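ゾレットポートにおける清掃業務の自動化

ゾレットポート(Zoletport)における清掃業務の自動化は、複合業務施設ゾレットポートの日常清掃を対象として、施設の清掃受託者であるフレルサンス(Flellesance)が進めてきた一連の機械化、作業記録および職務再編の総称である。計画上の名称はスコヴンゲート(Skovungate)といい、施設内の掲示や労使間の文書でもこの名称が用いられる。床面洗浄の自動化を中心とする第一期と、扉、卓上、什器など手の届く範囲の清拭を対象とする第二期に分かれる。第二期は作業動作の記録と分析の段階にあり、対象作業は引き続き人の手で行われている。

概要

ゾレットポートは事務室、会議室、倉庫、小規模な作業室からなる施設で、区画ごとに床材、扉の形式、家具の配置が異なる。清掃業務にはフレルサンスの清掃員52人が従事し、早朝、日中、夜間の三交代で巡回する。自動化の対象は、当初は共用廊下とロビーの床面に限られていた。

スコヴンゲートの基本文書は、業務を「面の作業」「点の作業」「判断の作業」に区分する。面の作業は床面の吸塵と洗浄、点の作業は取っ手、スイッチ、卓面など接触頻度の高い箇所の清拭、判断の作業は私物の移動の可否、落書きや貼付物の処置、破損の報告などをいう。一回の巡回に複数の区分が含まれることが多く、同じ扉の清掃であっても、取っ手を拭く工程は点の作業、塗装面の傷を汚れと見分ける工程は判断の作業に数えられる。この区分は職務記述書の書式にも引き継がれている。

沿革

第一期では、機器供給者であるチャウダリー(Chowdary)の床面洗浄機2台が共用部に導入された。洗浄機は登録された経路を夜間に自走し、一夜で最大4,000平方メートルを処理する計画とされた。導入当初は、荷物の仮置きによる停止や、扉の下枠の段差での経路逸脱が繰り返し報告され、夜間担当の清掃員が停止のたびに現場へ向かう状態が続いた。

フレルサンスは経路の見直しとともに、搬入物の仮置き場所を廊下の片側に定めるよう各入居者に求めた。試行期間は13か月に及び、その間に夜間担当の一部が日中の巡回へ移った。移行にあたっては本人の希望を確認する面談が設けられ、夜間手当の減少を補う調整給が支払われた。調整給の期限をめぐる協議は第二期の開始後も続いている。

第二期は、清掃員代表のビルヒリオ・ポリカルピオ(Virgilio Policarpio)が加わった協議を経て、11月に着手された。協議では、作業動作の記録を個人の能率評価に用いないこと、記録への参加を任意とすること、参加時間を通常の労働時間に含めることが合意された。合意文は清掃員控室に掲示され、複数の言語に訳されている。

対象となる手作業

点の作業の中心は、卓面および扉まわりの清拭である。卓面では、箱や容器などの置き物を動かすかどうかを先に決め、布の面を替えながら奥から手前へ拭く。洗浄液を用いる場合は、電子機器や紙箱の近くで直接噴霧せず、布に含ませる手順が標準とされる。卓の下に配線や電源タップがある区画では、床上の機器にも注意を払うことが求められる。

扉では、レバー式と握り玉式とで手の使い方が異なる。レバー式の場合、布でレバーを包み、付け根から先端へ向かって拭く。開いた扉が動かないよう、もう一方の手で扉の縁を支える動作が加わることも多い。握り玉式では、玉の周囲と座金の境目に汚れが残りやすく、指先の向きを変えながら一周させる。扉の面に付着物がある場合は、端を起こして低い角度で引き、塗膜を持ち上げないように除去する。

動作の記録では、両手首に標識模様の付いた装具を着用し、頭部の位置から手元を撮影する方式がとられる。装具は軽量であるが、狭い隙間に手を入れる作業では家具に触れることがあり、作業手引には手首の向きに関する注意が追加されている。

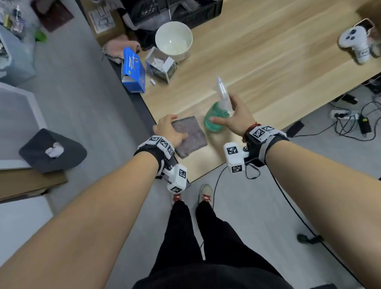 卓上作業。左手を布に置き、右手にスプレーボトルを持つ。 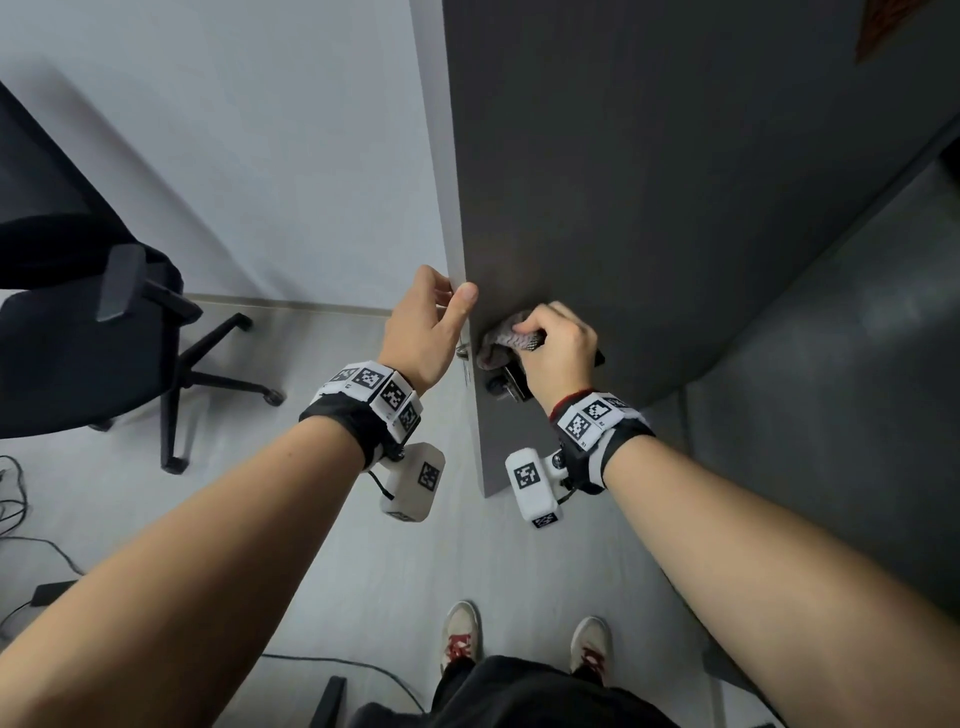 レバーハンドルの清拭。左手は扉の縁を握っている。
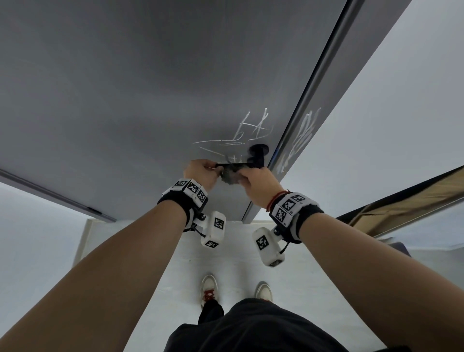
灰色の扉での作業。丸いドアノブの脇で、両手が暗い灰色の小片をつまんでいる。

職務への影響

第一期の導入により、床面洗浄に従事する時間は減少し、点の作業と判断の作業の比重が高まった。これに伴い、フレルサンスは従来の「床担当」「室内担当」の区別を廃止し、区域ごとに清掃員が全工程を受け持つ区域担当制へ移行した。床担当であった清掃員の一部には、室内の備品や入居者の私物を扱うことへの戸惑いがみられ、移行後しばらくは室内担当の経験者との組での巡回が行われた。

身体的な負担の内容にも変化がみられる。大型の洗浄機を押す作業が減り、腰部の負担に関する申告は少なくなった。一方で、布を握る、ひねる、肩より高い位置へ腕を伸ばすといった動作が一勤務の中で増え、手指と手首の疲労を訴える者が現れた。フレルサンスは同一動作の連続時間に上限を設け、扉の清拭と卓面の整頓を交互に行う順路を採用している。布の寸法も見直され、折り畳んで片手に収まるものが標準品に加えられた。

夜間勤務では、少人数で洗浄機の監視を受け持つ時間帯が生じた。停止通知は携帯端末に届くが、通知の内容が簡略で、現場に着くまで原因がわからない例が多い。単独で離れた棟へ向かうことへの不安が指摘され、移動の前に日中の管理室または隣接棟の担当者へ連絡する手順が定められた。洗浄機の再始動は清掃員が行えるが、内部の清掃と部品の交換はチャウダリーの保守担当者の職分とされる。

区域担当制のもとでは、入居者と清掃員が日中に顔を合わせる機会が増えた。卓上の物品を動かしてよいかどうかを直接尋ねられるようになった反面、契約外の用務を頼まれる事例も生じている。フレルサンスは依頼を受ける窓口を管理室に一本化し、清掃員がその場で諾否を答えなくてよいことを各入居者に通知した。

技能と訓練

スコヴンゲートでは、清掃員の技能を文書化する作業が並行して進められている。対象には、布に加える力の加減、扉を支える手の位置、剥がした貼付物の糊の残り方の見分けなど、従来は巡回に同行して覚えるものとされていた事項が含まれる。文書化の会合では、同じ扉について清掃員の間で手順が異なることがしばしば確認された。標準手順は幅をもたせて記述され、利き手や身長による違いが認められている。

新任者の訓練は、手引の講読、模擬区画での実習、組での巡回の順に行われる。訓練項目には洗浄機の停止と再始動、経路上の障害物の除去、停止記録の記入が加わった。停止記録は、場所、時間帯、停止時の周囲の状況を自由記述で残す形式である。選択式への変更が一度検討されたが、配置の変更や搬入の事情を書く欄がなくなるとして見送られた。

判断の作業については、扉や枠に残る線状の痕の扱いが独立した項目となっている。塗膜そのものが傷ついている場合、強くこすると範囲を広げるおそれがあり、清掃員は処置を止めて管理室に報告する。報告を受けた管理室は補修の要否を決め、補修までの間、当該箇所を清掃記録の対象から外す。

動作記録をめぐる取り決め

動作の記録に参加する清掃員は、勤務の開始時に意思を示し、途中で取りやめることができる。入居者の書類や画面が映り込むおそれのある区画では記録を行わず、やむを得ず映り込んだ部分は保管前に削除される。記録の閲覧はスコヴンゲートの分析担当者と、清掃員代表が指名する者に限られる。

ポリカルピオは協議の記録の中で、参加者が普段より丁寧に、遅く作業する傾向を指摘し、記録された動作から必要人員を算定することに反対した。フレルサンスはこの意見を受け入れ、人員配置の算定には従来の巡回記録を用いるとした。ただし、第二期の終了後の扱いは合意文に明記されておらず、次回の協議事項とされている。

評価と課題

施設の管理部門は、共用部の床面について仕上がりのばらつきが小さくなったとして、第一期をおおむね肯定的に評価している。清掃員側の評価は一様でない。夜間の重労働が減ったことを歓迎する声がある一方、洗浄機が処理できない壁際や扉の裏の床が手作業として残り、短い時間に細かな作業が集中するという指摘がある。

点の作業の自動化については、扉の開閉と清拭を同時に行う動作や、柔らかい布の持ち替えが難所とされる。扉の重さ、取っ手の高さ、周囲に置かれた椅子や箱の位置は区画ごとに異なり、同じ区画でも日によって変わる。フレルサンスは導入の時期を定めておらず、第二期の成果は当面、手引の改訂と訓練に用いられる。

区域担当制に対応した賃金区分の改定も残された課題である。清掃員側は洗浄機の監視と停止記録の作成を職務として明示するよう求めており、フレルサンスは職務記述書の改訂案にこれを盛り込む方針を示している。

関連項目

施設清掃
職務記述書
動作分析
床面洗浄機
労使協議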